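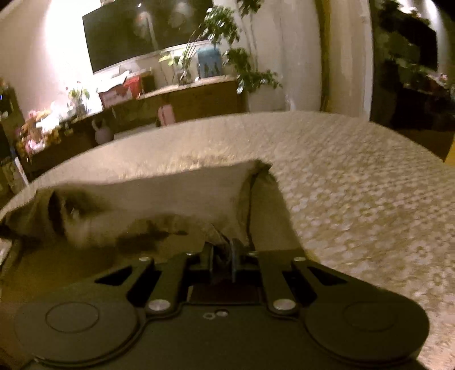

From: Juraj Štěpánek
To: Lollton Walkers list
Date: 01/03/2019
Subject: Re: June trip, trains or coach?

Štěpánka Ševčík wrote:

> Hello all,
>
> I have read through the notes for the June trip and I am still not
> clear how we get from the airport to Drernden. The first message
> said train, the second one said Fulletti would send a coach. Which
> is it? I ask as my sister is joining us from another flight and
> lands two hours after everyone else.
>
> Also, is the balance due to you or to Fulletti directly? And do
> those of us who already have walking cover need to buy the policy
> on the booking form?
>
> Štěpánka

Štěpánka, and everyone else who has written to me separately,

Sorry for the muddle. When I sent the first message we were planning on the train. There is a change at the junction with a short connection, and the second train only runs every few hours, so one late bag would leave people sitting on a platform for most of the afternoon. I asked Fulletti for a price on a coach and they came back with one we can manage. The coach is now booked, both ways.

It will wait for the main flight and then go straight to Drernden. It can't wait two hours for your sister, I'm afraid. The driver has to be back for another job that evening. She has a choice of the train, which she can catch comfortably from her flight if it is on time, or a taxi, which Fulletti can book for her. If anybody else is arriving separately, please say so on the list, as you may be able to share the taxi. I would rather people arranged that between themselves than through me.

On the money. The price per person is now 491 pounds sharing a room, or 868 pounds if you want a room to yourself. I know the difference is steep. The Hájek is a small guest house and charges us for both beds whether they are slept in or not, and I got nowhere when I asked them to come down. If you are on your own and would share, let me know and I will put you in touch with anyone else who has said the same. At the moment that is one person.

The price covers the room, breakfast and evening meal, the coach, and the guide for the two long walks. It does not cover flights, lunches, drinks or the cable car. You can ask for a packed lunch at breakfast and pay for it when you leave.

The balance goes to Fulletti directly, not to me. Put your surname and the word Lollton as the reference. A few people paid the deposit with no reference and it took a good while to sort out who was who. They would like the balance six weeks before we leave. If you need longer, write to them and ask before it is due.

Insurance: you do not have to buy the policy on the form. You do need cover of your own that includes mountain rescue and getting you home, and Fulletti will want the policy number. Check the height limit in the small print. Mine stopped at 2,000 metres and one of the long walks goes a little over that, so I paid a small extra to have it raised. Annual policies that come with a bank account are the ones to look at most carefully.

Flights are still up to each of you. The main flight is the morning one and most of us are on it. Fares have gone up since I last looked, and bags are extra. Please don't book the late evening flight home on the last day thinking it will save a night. The coach drops us just after lunch and you would have a very long wait.

There was also a question about boots and poles. Boots yes, poles if you normally use them. The guide has a few spare pairs of poles to lend but they are the old fixed-length sort. The paths above the village can be stony and we may still find snow on the north side of the pass, in which case we shall take the lower route round by the lake. It is longer but flatter.

What I need from each of you now:

Your flight number, both ways.
Name as it is in your passport.
Anything you can't eat.
Whether you want to do both long walks or only one.

Send these to me and not to the whole list, please. Passport names especially.

I have asked the Hájek about an early breakfast on the long walk days and am waiting to hear. I will write again when I do.

Juraj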